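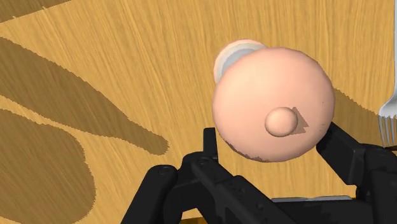
Does a lid save energy? Boiling times in a shared student kitchen
Project report, Intro to Home Energy, spring term

Why we picked this

Our residence hall, Rudd, has one kitchen per floor and an old electric stove with coil burners. People boil water all evening for pasta, tea, rice, whatever. Most pots have lost their lids. We wanted to know how much difference a lid makes and if it's worth asking the hall to buy some.

The cookbooks all say cover the pot. Fine. But how much faster, on our stove, with our beat up pots?

What we used

One Ametti pot, the medium one, with its own lid. One Dulis plug-in meter, borrowed from the physics lab. The stove is hard wired so the meter was no good for it - we ended up using a single plug-in burner on the counter instead. Same kind of coil, smaller. Kitchen thermometer with a clip. Phone timer.

Water: 800 grams each run, weighed, from the cold tap. We let it run first so the temperature was steady.

What we did

Pot on the cold burner, burner to high, start timer. Stop at a full boil. We wrote down the time and the meter reading. Then everything had to cool off before the next run, 30 minutes minimum, and that ate up most of Friday evening. We did 3 runs with the lid and the same number without.

For the lid runs the thermometer clip didn't fit under the rim, so we went by sound and steam and a quick peek. More on that below.

Results

Lid runs were faster every time. The slowest covered run still beat the fastest open one. Energy went the same way, no surprise, as the burner was on high the whole time and energy pretty much just follows the clock.

The gap was small at the start. We had marked the readings minute by minute on the first open run and the water warmed up almost in a straight line until it was good and hot. Then the line bends over. Near the end you can see lots of steam coming off and the temperature hardly moves. That last stretch is where the lid pays off, which fits what the textbook says about evaporation carrying heat away.

We also weighed the pot before and after. The open pot lost noticably more water. One of the after weights is missing because the scale shut itself off.

Our longest open run came in at 265 watt-hours on the meter, but we think that one is wrong. Somebody made toast on the same power strip halfway through and the meter was on the strip, not on the burner. We left it out of the comparison and did that run over.

Problems

Peeking. Every time you lift the lid you let heat out, so the covered runs are a bit worse than they should be. A glass lid would of fixed this.

"Full boil" is a judgement call. Two of us disagreed on one run and we went with the later time.

Window was open for the first two runs and shut after. Should have kept it the same.

Only one pot size. A wide pan has more surface so the lid should matter more there, but we didn't test that.

What we'd do next

Try simmering, not just boiling. Rice and soup sit on the stove a lot longer than pasta water takes to heat up, so the savings might be bigger. Also try a plate as a lid, since that's what people on our floor really use.

We sent the hall office a short note asking for two lids per kitchen. There's a secondhand shop on Bornidura Street with a whole bin of them. No answer yet.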